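モータースポーツ車両開発スタッフ募集(Jolcombe レーシング 技術部)

Jolcombe レーシングでは、フォーミュラ車両の開発と現場運用に携わるスタッフを募集します。募集する職種は、車両データエンジニア、シャシーメカニック、空力部品の製作担当、油脂・燃料分析担当です。経験者を中心に選考しますが、製作担当と分析担当については、レース業界での勤務経験を問いません。

チームについて

Jolcombe レーシングは、ジュニアフォーミュラの国内選手権に2台体制で参戦しているチームです。車体は共通シャシーの Unerell を使っています。エンジンとギアボックスは封印部品で、チームが手を入れられる範囲は、サスペンションの設定、ダンパー、ブレーキ冷却、フロア高、ウイング角度、それに規則で認められた小物部品に限られます。開発といっても新しい車を一から作るわけではありません。決められた部品をどう組み、どう測り、どう使い切るかが仕事の中心になります。

昨シーズンは予選で前の列に並ぶことが多かった一方、決勝の後半でリアタイヤの性能低下が大きく、順位を落とすレースが続きました。来季に向けてタイヤの使い方と車高管理を見直しており、そのための人員を増やします。今回の募集は欠員補充と増員の両方を含みます。

職種と仕事内容

車両データエンジニア
走行データの回収、確認、解析を担当します。走行セッションごとにロガーからデータを取り出し、センサーの異常の有無を確認したうえで、担当レースエンジニアに要点を報告します。セッション間の時間が短いため、細かい解析よりも、まず見るべき項目を決まった順序で確認できることを重視します。ファクトリーでは、タイヤモデルの更新、シミュレーターとの相関確認、過去データの整理を行います。解析には社内ツールの Stostoma を使います。Stostoma の使い方は入社後に教えますので、事前の知識は不要です。Python または MATLAB でデータ処理の経験がある方を希望します。

シャシーメカニック
車両の分解、点検、組み立て、サーキットでのセットアップ変更を担当します。各車両にはチーフメカニックが付き、その指示のもとで作業します。担当箇所はフロント、リア、ギアボックス周りに分かれており、最初のシーズンはフロントを担当していただく予定です。締め付けトルクの記録、部品の走行距離管理、クラックチェックの記録もメカニックの仕事に含まれます。記録を書くのが苦手な方には向きません。決勝日は給油のない短いレースが中心で、タイヤ交換の義務があるのは一部の大会です。その大会ではピット作業の要員も兼ねます。

空力部品の製作担当
フロア補修、ウイング翼端板の修理、ブレーキダクトの製作など、カーボン部品の作業を担当します。規則上、空力部品の形状は変更できませんので、設計業務はありません。損傷した部品を規定寸法に戻すこと、重量を管理すること、予備部品を次の大会までにそろえることが主な内容です。雨の大会や接触の多かった大会の後は作業量が増えます。プリプレグの積層、真空バッグ、オートクレーブの操作経験がある方は優遇しますが、FRPの成形や木型製作など、近い分野の経験でも応募できます。

油脂・燃料分析担当
エンジンオイル、ギアオイル、ブレーキフルードの抜き取り試料の管理と、簡易分析を担当します。ギアボックスは封印されていますが、オイルの交換と状態確認はチームの責任で行います。金属粉の量と粒の大きさを記録し、通常と違う傾向があれば封印部品の供給元へ点検を依頼します。詳しい成分分析は外部の Ng 分析所に委託しているため、試料の採取、ラベル管理、発送、結果の読み取りまでが社内の仕事です。燃料は大会指定品のみを使用し、抜き打ち検査に備えて採取記録を残します。
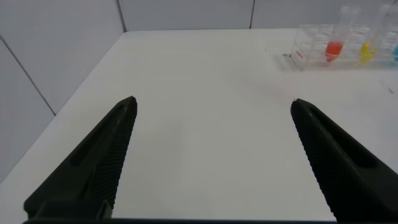

分析担当はサーキットにも同行しますか。
シーズン中の全大会に同行します。ただし、合同テストへの同行は開幕前のみで、それ以外のテスト期間中はファクトリー勤務です。

勤務地と勤務時間

勤務地は Jolcombe のファクトリーです。平常時の勤務は午前9時から午後6時まで、休憩は1時間です。大会のある週は移動日を含めて現地勤務となり、開始時刻は走行スケジュールに合わせて変わります。早い大会では午前6時にパドックへ入ります。夜間の作業は大会規則で制限されているため、サーキットで深夜まで作業することは原則としてありません。クラッシュ後の修復などで例外申請をした場合は、翌大会までの間に代休を取っていただきます。

ファクトリーと各サーキットの間はチームのバンで移動します。遠方の大会では、機材車が先に出発し、スタッフは新幹線または航空機で移動します。宿泊は原則として一人一部屋です。交通費と宿泊費はチームが負担し、大会期間中は日当を支給します。機材車の運転はメカニックと製作担当が交代で行いますが、中型免許を持っていない方に運転をお願いすることはありません。免許の取得を希望する場合は、試用期間の終了後に費用を補助します。

年間の流れ

冬の間は車両を全分解し、部品の寿命を確認して組み直します。この時期に休暇をまとめて取るスタッフが多く、勤務は比較的落ち着いています。2月に入るとシェイクダウンと合同テストが始まり、4月に開幕戦を迎えます。シーズン中は大会と大会の間が2週間しかない時期もあり、輸送日を除くと、ファクトリーで作業できる日は限られます。夏に中断期間があり、この間にギアボックスを供給元へ送って定期点検を受けます。最終戦は11月です。最終戦の後、片付けと反省会を行い、来季の担当を決めます。

データエンジニアには、最終戦の後にシーズン全体の報告書をまとめる仕事があります。タイヤの劣化、燃料重量と周回タイムの関係、セッションごとの車高設定、ドライバーごとのブレーキの使い方などを整理し、次のシーズンの初期セットアップを決める資料にします。文章と図の両方でまとめますので、応募書類には、ご自身が書いた報告書や論文などを一点添えてください。守秘義務のある資料は提出しないでください。

応募資格

全職種に共通する条件は次のとおりです。

・満22歳以上であること
・普通自動車運転免許を持っていること
・大会期間中の出張に対応できること
・日本語で作業指示と記録のやり取りができること

データエンジニアは、工学系または理学系の学部を卒業した方、または同等の実務経験がある方を対象とします。学生フォーミュラでの活動は実務経験に準じて評価します。担当した範囲と、自分で判断した内容を具体的に書いてください。チームの成績そのものは選考に影響しません。

メカニックは、自動車整備士の資格がある方、または競技車両の整備経験がある方を対象とします。二輪、カート、ラリー、耐久レースなど、カテゴリーは問いません。ディーラー勤務から応募される方もいます。その場合は、足回りの整備経験と、アライメント調整の経験について書いてください。

分析担当は、化学系の学校を卒業した方、または試料の取り扱いを含む業務経験がある方を対象とします。品質管理、環境測定、食品検査などの経験も対象です。レースの知識は入社後に覚えていただければ問題ありません。

英語は必須ではありません。Unerell のマニュアルと部品供給元からの通知は英語で届きますので、データエンジニアについては、技術文書を読める程度の力があると仕事が進めやすくなります。

待遇

雇用形態は正社員です。入社後6か月は試用期間とし、この間の給与は本採用後と同額です。給与は経験と職種に応じて決定し、面接の際に金額を書面で提示します。賞与は年2回です。シリーズの成績に応じた報奨金は、ドライバーを除く全スタッフに同じ額を支給します。

社会保険完備。作業着、安全靴、耐火服、ヘルメットを貸与します。耐火服とヘルメットはピット作業に入る方が対象です。工具は共用のものをチームで用意していますが、使い慣れた手工具の持ち込みもできます。持ち込んだ工具は入社時に一覧を提出していただき、破損した場合はチームが補償します。

社員寮はありません。転居が必要な方には引っ越し費用の補助があります。ファクトリーの最寄り駅からは徒歩では遠く、ほとんどのスタッフが車または自転車で通勤しています。駐車場は無料です。

選考の流れ

書類選考、一次面接、実技または課題、最終面接の順に進みます。一次面接はオンラインで行います。

データエンジニアの課題では、匿名化した走行データをお渡しし、2つの設定の違いが車の挙動にどう表れているかを説明していただきます。期限は受け取りから4日間です。使用する道具は自由ですが、処理の手順がわかるように提出してください。正解が一つに決まる課題ではなく、わからない点をどう扱ったかも見ます。

メカニックの実技は、ファクトリーで半日行います。内容はアップライトの分解と組み立て、車高とキャンバーの測定、作業記録の作成です。速さは評価の対象ですが、比重は大きくありません。測定値が合わないときに測り直すか、記録に残すか、誰に伝えるかを確認します。

製作担当の実技では、小さな平板の積層と、損傷部の補修を行います。材料と工具は用意します。分析担当には実技はなく、試料管理の手順書を読んで改善点を書いていただく課題があります。

ファクトリーでの実技と最終面接にかかる交通費は、領収書に基づいて支給します。

応募方法

Jolcombe レーシングの採用ページから、履歴書、職務経歴書、志望職種を明記した書類を送ってください。ファイル形式はPDFとします。複数の職種を志望する場合は、順位を付けてください。書類の郵送も受け付けますが、返却はできません。

締め切りは11月末です。ただし、メカニックについては採用人数に達した時点で締め切ります。書類選考の結果は、合否にかかわらず全員にメールで連絡します。大会期間中は返信が遅れることがあります。

現在ほかのチームと契約中の方は、契約の終了時期を書類に記載してください。契約期間中に退職や移籍をお願いすることはありません。また、前の所属先のデータ、図面、セットアップ表などを面接で示すことはお控えください。示された場合、その時点で選考を終了します。

入社時期は原則として1月ですが、在職中の方や卒業予定の方は相談に応じます。開幕戦の準備に間に合わせるため、メカニックは遅くとも2月の合同テストまでに入社できる方を優先します。

問い合わせは採用ページのフォームで受け付けています。電話での問い合わせには対応していません。サーキットのパドックで直接スタッフに声をかけていただいても、選考に関する回答はできませんので、ご了承ください。

Jolcombe レーシング 技術部 採用担当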